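Packing sushi in tins

I have taken lunch out of the house every Saturday since March, and most weeks it is sushi, packed in the two round tins I keep for it. The pink polka dot plate is where the pieces go before they get packed. 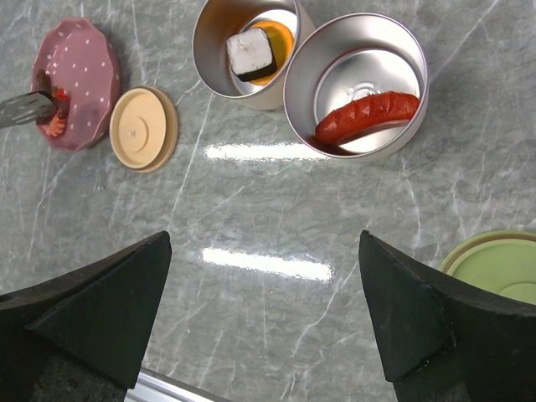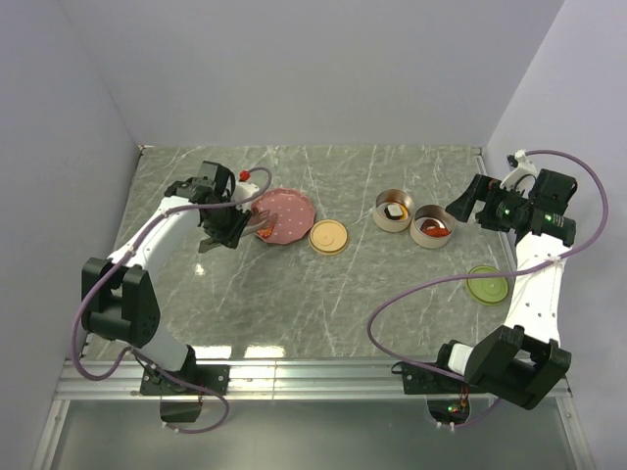 Page last changed: Saturday, 11:20

The tins came from Clorano, the kitchen shop in Gedness. I looked at bento boxes first, but the ones with dividers were always the wrong size for what I make. A plain round tin takes whatever you put in it. The lids are beige and have a raised ring.

I pack the square pieces first. They go flat on the bottom with the rice side up, and they hold their place while the rest goes in. Shrimp goes next to them. Small soft things go last, wherever there is a gap. I used to pile everything up to the rim and then press the lid on, and by noon the top layer was stuck to it. Now I stop at one layer.

Tien-fu Yau asked me if the rice gets hard. It does if you leave it in the refrigerator overnight. I make mine in the morning and eat it within 4 hours, with an ice pack in the bag. The ice pack is an old Alovier one and still works fine.

I wash the tins by hand and dry them right away with a towel. The plate can go in the dishwasher, on the top rack.

Next week I want to try the omelet kind. The recipe I have makes 11 pieces, so some of them will have to be breakfast.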